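Ircombe Wiki Boards > Editing Talk > Canon and Sources
Thread: Do the audio drama pages stay or go?

tetance_apologist
Posted 9:12 pm

We have 2834 articles as of tonight. By my reading of the canon policy, 48 of those shouldn't exist, because they cover people and places that only turn up in the Ircombe audio dramas. Correction before someone quotes me: 2834 minus 2786 is 48, and 2786 is the figure on the front page, which hasn't been updated since the audio pages went in. So even our own front page thinks they don't count.

I'd like to move them all to a subpage. Thoughts, preferably calm ones.

MarshLantern
Posted 9:20 pm

The front page also says season three is "coming soon." I wouldn't use it as scripture.

Fillix_4_Mayor
Posted 9:31 pm

Strong no. Fillix gets his entire backstory in the second audio drama. Take it away and his article is a guy who walks into a tavern in episode four, orders soup, and dies in episode nine. I wrote that article. It took me most of August. There are footnotes.

tetance_apologist
Posted 9:34 pm

There are 45 footnotes, and 30 of them go to the same scene.

Fillix_4_Mayor
Posted 9:35 pm

It's a rich scene.

hpalomino
Posted 9:58 pm

Going to wade in as the person who wrote the canon policy, back when there were four of us and we agreed on everything except spelling. The rule says "material released under the Ircombe name." It doesn't say television. I left it loose on purpose, or I was tired, and I can't tell from the edit history which it was.

What I'd suggest is a banner at the top of each audio page saying where the material comes from. Readers who only care about the show can click away with their purity intact. I can do the template tonight if people don't hate it.

– Heriberto Palomino

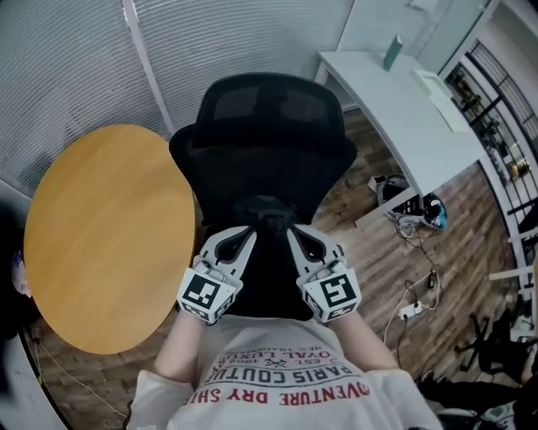
MarshLantern thinks the banner is fine for characters but a mess for places, and wants to know what happens to the Tetance article, where the harbor comes from the show, the bell tower comes from the audio, and the paragraph on the eel festival comes from, as far as anyone can tell, Fillix_4_Mayor.

Fillix_4_Mayor
Posted 10:15 pm

The eel festival is implied.

MarshLantern
Posted 10:16 pm

By what?

Fillix_4_Mayor
Posted 10:22 pm

There are eels. There is bunting. I don't see what else you'd need.

hpalomino
Posted 10:40 pm

For mixed articles I'd put the audio stuff under its own heading and skip the banner. Eels to the talk page until somebody finds a source.

quietquill
Posted 11:03 pm

Long time reader, first post, sorry. I found the show through the audio dramas, so for me Nina is the narrator first and the ferry captain second. If her page gets split up I would have no idea where to look. I also didn't know people were mad about it.

tetance_apologist
Posted 11:10 pm

Welcome. Nobody's mad, this is how we sound.

And fine, Nina is a fair point. Her page is three quarters audio and it's the best one we have. My problem is the contradictions. In the show she can't swim. In the third drama she swims to Tetance and back with a lamp in her teeth. Which one goes in the infobox?

MarshLantern
Posted 11:14 pm

"Swimming: disputed."

Fillix_4_Mayor
Posted 11:15 pm

Seconded.

tetance_apologist
Posted 11:26 pm

I still think the subpage is cleaner, and I'd like that on record. But I'm not moving 48 pages by myself against a majority of people who believe in the eel festival. Put the banner up and I'll start tagging from the A's.

hpalomino
Posted 11:49 pm

Template is live. It's green for now. Please don't start a thread about the green.

MarshLantern
Posted 11:52 pm

Started a thread about the green.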